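4 Einrichten des Arbeitsplatzes für Textilaufgaben

Stand: 16. August 2022, Stefaniia Vasylenko

Bevor wir loslegen, ein Wort zur Erwartung. Mich fragen wirklich alle, ob so ein Greifer denn nun die Wäsche macht. Kurz gesagt: einzelne Handgriffe ja, die Wäsche nein. Ein Handtuch vom Stapel nehmen und woanders ablegen, das kriegt unser Serkico inzwischen ganz ordentlich hin. Eine Hose auf links drehen? Da schaue ich lieber weg. Dieses Kapitel bringt euch so weit, dass ihr selbst ausprobieren könnt, wo bei euch die Grenze liegt (sie liegt bei jedem woanders, versprochen!).

4.1 Was ihr braucht

Den Greifer mit aufgesetzten Fingern, das Ladekabel, einen freien Rechner mit installierter Markwood-Software und einen Haufen Textilien aus dem echten Leben. Bitte keine frisch gekauften Geschirrtücher, die noch nach Karton riechen! Nehmt, was bei euch sowieso herumliegt, und mischt ruhig dünn und dick.

4.2 Schritt für Schritt

1. Schaltet den Greifer ein und wartet, bis die Statusanzeige in der Software auf Bereit springt. Beim ersten Mal dauert das etwas, also ruhig einen Kaffee holen.

2. Öffnet und schließt die Finger einmal ganz von Hand. Es darf nichts kratzen. Wenn doch: Kapitel 2, Abschnitt Gelenke.

3. Stellt im Menü Greifkraft das Profil Textil ein. Der Startwert ist 443. Das sind interne Einheiten und keine Newton, ich wurde das schon öfter gefragt.

4. Greift ein dünnes Tuch an einer Falte, hebt es an, haltet es kurz und legt es wieder ab. Rutscht es durch, geht in kleinen Stufen nach oben.

5. Wiederholt das mit einem dicken Stoff. Speichert den Wert getrennt ab, sonst überschreibt ihr euch den ersten. Ist mir passiert, und zwar zweimal.

6. Startet jetzt erst die Aufzeichnung und arbeitet in normalem Tempo. Viele werden an dieser Stelle plötzlich feierlich langsam, und dann lernt die Maschine eben feierlich langsam.

Achtung: Über 1000 solltet ihr bei Stoffen nicht gehen. Die Finger halten das aus, der Pullover von Manikandan Krishnan tat es nicht. Knöpfe und Reißverschlüsse nie direkt zwischen die Fingerspitzen nehmen.

Hinweis: Schmuck ablegen, lange Ärmel hochkrempeln, und die freie Hand bleibt aus dem Bereich zwischen den Fingern heraus, solange das Gerät eingeschaltet ist.

4.3 Warum gerade Stoff so zickt

Eine Tasse sieht beim zweiten Versuch aus wie beim ersten. Stoff macht, was er will. Er knautscht, hängt über, verdeckt den Rest, und je näher man herangeht, desto weniger erkennt man, wo ein Teil aufhört und das nächste anfängt. Für uns ist das Alltag, wir fühlen einfach nach. Die Maschine hat fast nur ihr Kamerabild, und das besteht bei dieser Arbeit gern mal zur Hälfte aus einer einzigen Farbe.

Roter Stoff oben, grauer oder blauer bei den Greiferfingern:
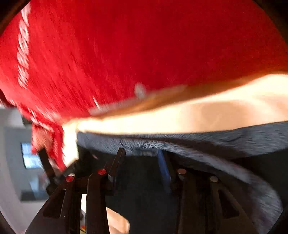
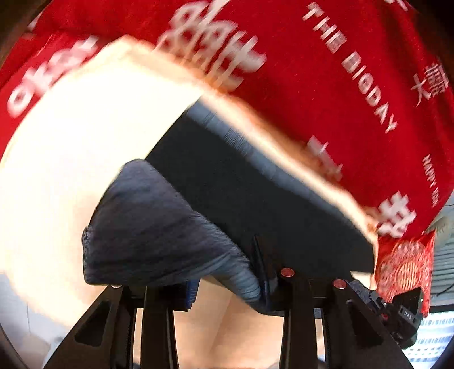

Für die ersten eigenen Durchgänge empfehle ich deshalb 4 Textilien, mehr nicht, und die möglichst verschieden. Wer gleich mit dem vollen Wäschekorb anfängt, verliert die Lust. Bei uns waren es im April schon mehr als 1664 einzelne Griffe, bis das Ablegen halbwegs verlässlich wurde, und vom Falten rede ich da noch gar nicht.

4.4 Wenn es hakt

Der Greifer packt zwei Lagen statt einer: Kraft senken und flacher anfahren. Klappt bei dünner Baumwolle trotzdem nicht immer.

Die Aufzeichnung ruckelt: Kabel prüfen, dann andere Programme schließen. Meistens war es bei mir das Kabel.

Die Fingerspitzen sind fusselig: mit einem trockenen Tuch abwischen, kein Reiniger. Wechselspitzen bestellt ihr bei Jinwood, das Formular liegt im Anhang.

Weiter geht es in Kapitel 5 mit dem Überspielen der Aufnahmen.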